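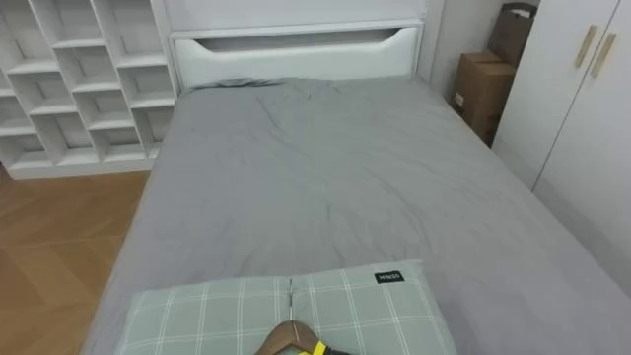
Gray fitted sheet and white padded headboard.

Section 4. Setting up your league season in Sosaton

Welcome back! By now your club is registered and your teams have names, so we can get on to the part most people enjoy, filling in the fixtures. Put the kettle on, and have your list of grounds handy.

1. Open the Season tab and press New Season. Type a name you'll still recognize next year (Ferreira Cup, September start, that sort of thing).

2. Choose your teams. Tick the box beside each club taking part. If you have an odd number, Sosaton adds a rest week for you and marks it with a dash.

3. Set the match rules: points for a win, points for a draw, and whether goal difference or head-to-head comes first when teams finish level.

Note: Check the tie rule with your league before the first kickoff. It can't be changed once a result has been saved.

4. Press Build Fixtures. A small league is ready in a moment, and a season with 500 matches can take up to 30 seconds. Please leave the window open while the bar is moving.

5. Read down the list, and drag any match that clashes with a cup tie or a school holiday to a better spot. 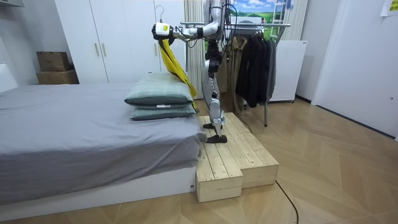

Yellow cloth held over the bed.

Bringing in old results

Plenty of you have years of scores sitting in a spreadsheet, and it would be a shame to lose them. Go to Season, then Import, and pick your file. Each row needs a home team, an away team and a score. The limit is 1000 rows per file, so split a longer history into two or more and bring them in one after the other.

Caution: Importing the same file twice will double your league table. If that happens, press Undo Import before you enter anything else.

If you see message 357, a team name in the file doesn't match one on your list. "Jandby" and "Jandby FC" count as different clubs, and so do names with a stray space at the end (a very common one!).

Our thanks to Haris Swati and Eduard Šimko, who tried out these steps with their own leagues and sent us pages of helpful notes.

Next: Section 5. Referees and match reports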